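Skokley's new ad mascot - has anyone else's kid lost it over this thing?
Food & Telly board > Ads, brands and jingles

marmalade_wombat wrote:
Right, so Skokley (the yoghurt pouch people) have given themselves a mascot. He's called Ovmont, he's a giant spoon with human teeth, and he sings. My two saw the ad before tea last night and my youngest won't go near the fridge now. I was giving the table a going-over while the ad played for the third time in one ad break and I reckon I've got the song by heart. 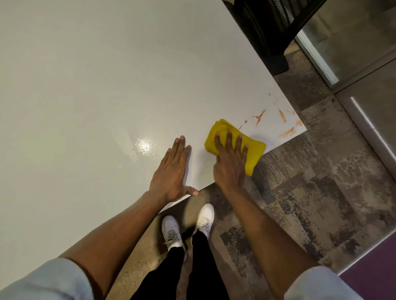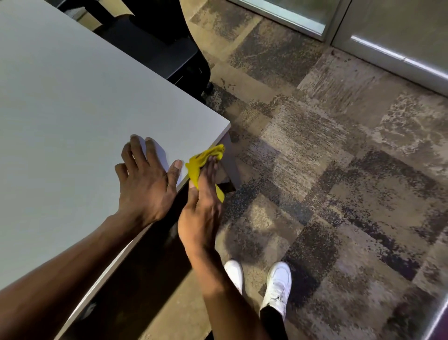
Table duty, both of them.

Anyway, what were they thinking? The old ads were just a cow in a paddock and a bloke with a nice voice. I bought the stuff! I didn't need a cutlery man winking at me.

trev_in_the_shed wrote:
The teeth. Why has he got MOLARS. I paused it and you can see right to the back.

pikelet77 wrote:
Going against the tide here, I love him. My daughter's eight and she's drawn him on everything, including her school hat. Kids like a bit of creepy. We all grew up with puppets that looked like they'd been dug out of a drain and we're fine.

marmalade_wombat wrote:
Are we though, pikelet?

haris_ansari wrote:
I worked in an agency for a few years (not the one that did this, so don't @ me) and I'd bet my house it started as a perfectly ordinary cartoon spoon. Then somebody in a meeting says he needs more personality, somebody else says he needs to look like he enjoys eating, and by the time it gets to the animators he's got a full set of choppers. We had a biscuit tin called Ibrahim that went the same way. He ended up with knees.

trev_in_the_shed wrote:
Haris I need to see the tin with knees.

haris_ansari wrote:
Never went to air, sorry mate. There was one drawing on the wall of the kitchenette and it was gone when I left.

lorikeet_lou wrote:
My gripe is less the face and more that they've shrunk the pouch at the same time. Big colourful launch, singing spoon, and meanwhile I'm paying the same at the servo for less yoghurt. The Erko one next to it on the shelf is plain as anything and my lot scoff it.

pikelet77 wrote:
Erko tastes like wallpaper paste, Lou, I'm not having that.

lorikeet_lou wrote:
The vanilla does. The apricot's good!

pikelet77 wrote:
Apricot yoghurt is for nanas.

gumnut_glen wrote:
Their page had 174 comments under the video when I looked at lunch and most were people asking for the cow back. By arvo it was over 400. Someone's written a poem from the cow's point of view and it's better than the ad.

marmalade_wombat wrote:
Glen, link please, I want to read that to the kids instead.

gumnut_glen wrote:
Will dig it out once I'm off the phone. It's got a verse about the paddock being sold.

trev_in_the_shed wrote:
Poor old cow.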